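The Old Trees of Sernville

The orchards above Sernville run in narrow strips from the county road to the tree line, and most of them belong to families who no longer sell fruit. For decades the valley shipped apples by rail. When the packing house closed, the trees stayed where they were and kept bearing, pruned or not.

Ruairí Breathnach moved here to teach high school shop and bought four acres with a house on it. He did not know what kinds of apples he owned. The previous owner had left a hand-drawn map in a kitchen drawer, with rows marked in pencil and names he couldn't find in any catalog. One was Jollach. Another was Salcedo, spelled two different ways.

"I figured I'd ask the neighbors," he says. "They had the same names on their maps and didn't know either."

He spent his first winter reading the packing house ledgers, which the library in Grendotia keeps in a back room. They list growers, varieties and bushels for each season. In its best year the house took in 1,851 bushels of Jollach alone. Ten years later the figure was 925. After that the entries switch to a general heading, "reds," and the old names drop out.

Jollach is a late apple, picked after the first frost. It is hard and sour off the tree and gets sweeter in storage. Growers kept it in straw in their cellars and ate it through March. Salcedo ripens in August and has to be used within two weeks, mostly for sauce. Neither one travels well by truck, and the stores wanted fruit that did.

Breathnach has been walking the strips with permission from the owners, tagging trees and taking cuttings. His count stands at 1,144 trees, many of them hollow and a few split down to the ground. He grafts in his garage in early spring and gives the young trees away. He asks people to plant them where they can be seen from the road.

The work is slow. A grafted tree on full-size roots may take six years or more to fruit, and deer eat a good share of the new growth. He lost most of one batch to voles under the snow and now wraps every trunk with wire mesh in the fall.

At home, his advice is simple: let an apple come to room temperature before eating it, and cut it only when you're ready. 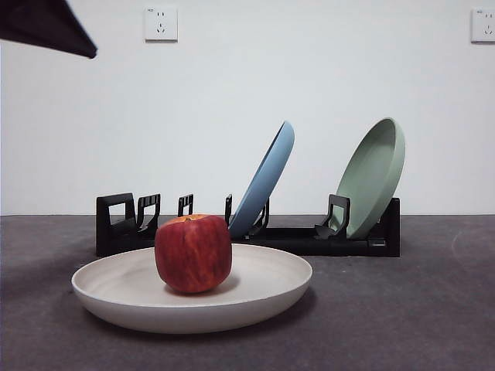 Where to Find the Fruit

A stand on the county road opens in August and runs until the Jollach is gone. Bring your own bags and small bills.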